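Chapter 5
Beds, Mattresses and Bedding

829 views 2 comments

Most people spend a third of their lives in bed, yet the bedroom is often the last room in a house to be set up properly. When a household moves, the kitchen gets unpacked first because everyone has to eat. The bed frame is put together late in the evening, the mattress goes on top, and a sheet is pulled over it. Whatever has no home yet gets put on the bed or leaned beside it, and it can stay there for weeks.

This chapter deals with the bed as a piece of household equipment. It covers the parts of a bed, how a mattress is supported, how to choose a sheet that fits, and how to make and strip a bed without straining your back. It also covers the room around the bed, as a bed that can't be reached from at least one long side is hard to keep clean.

Florence Kowalchuk taught household management for many years before she began fitting out rental units. Her rule for a new bedroom was to finish the bed before opening any other box in the room. She allowed herself one carton on the mattress at a time, pushed back to the wall so that the front half stayed clear for folding. Students who followed her method usually had a bedroom in working order by suppertime. 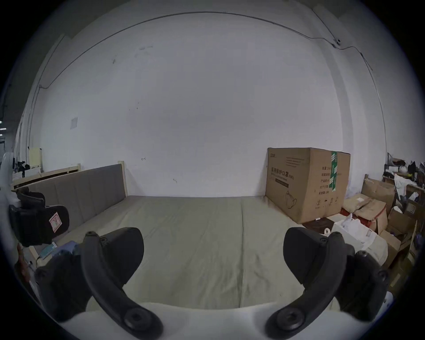 5.1 THE BED AND WHAT LANDS ON IT

A fitted sheet in a pale grey-green is a practical choice for a shared or rented room. Lint and hair show up less on it than they do on navy, and it doesn't yellow in the way white cotton can. Some wrinkling is normal. Deep folds running from corner to corner usually mean that the sheet is a size too large or that one corner has slipped off the mattress.

Headboards come in two broad types. An upholstered headboard, such as the grey one with vertical seams and light wooden posts, is comfortable to lean on but collects dust along the seams. Vacuum it with a brush attachment when you change the sheets. A plain wooden frame with rails only needs a damp cloth. If a room holds both, try to keep the wood tones close, as they are in the photo.

Cardboard cartons are useful for moving linens, but they shouldn't live on a bed. The bottom of a carton picks up grit from floors and truck beds. A carton keeps its first label whatever is packed in it later, so a box printed for N95 masks may go on to hold pillowcases or winter socks. Write the new contents on the side in marker.

Clothing in a pile should be sorted before the bed is made up for the night. Hang what can be hung, fold what can't, and carry the rest to the wash.

Key terms for this section

Fitted sheet – a bottom sheet with elasticized corners.
Headboard – the upright panel at the head of a bed.
Rail – a horizontal member of a bed frame.
Slat – a crosspiece that supports the mattress.

Before you read on, measure the mattress you sleep on. Write down its length, width and depth in centimetres. A single mattress that is 135 cm long is a child's size and won't take a standard twin sheet neatly. You will need all three measurements for the exercise in 5.2.

5 shares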